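## Keeping bottled beer at home: what's worth bothering with

Most advice on storing beer comes from people with something to sell, usually a fridge. I've kept bottles under the stairs for 16 years and I'm not convinced by half of it.

Take standing versus laying down. I stand everything up, corks included. The sediment drops to the bottom and stays there, and I've yet to lose a bottle to a dry cork. If you like the look of a rack, buy a rack, but don't expect better beer out of it.

Light does matter. Green and clear glass are the worst, and a bottle left on a sunny sill in June can smell of skunk by teatime. A cardboard box with the flaps shut costs nothing. The Steltument "beer blanket" does the same job for a good deal more.

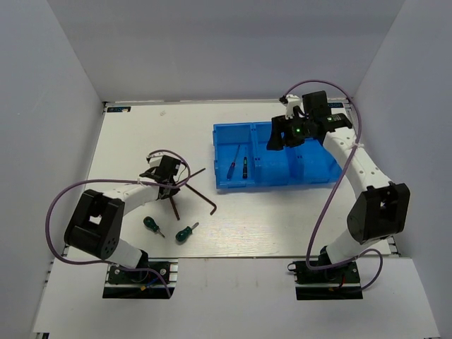 Temperature is where the fuss gets silly. I aim for 14 degrees under the stairs and don't lose sleep if it drifts a bit. Hoppy pale ales are the exception. Put those in the fridge and drink them within 3 months, whatever the date on the label says.

As for ageing, be suspicious. A shop in Nurnham once tried to sell me a "cellar ready" brown ale from Liltimholm that tasted of wet cardboard after one winter. Strong stouts and barley wines may improve. Ordinary bitter won't.

Glasses: wash by hand, rinse well, leave upside down on a rack. Skip the special powder. If bubbles cling to the sides, there's still grease on the glass, so wash it again with a clean sponge.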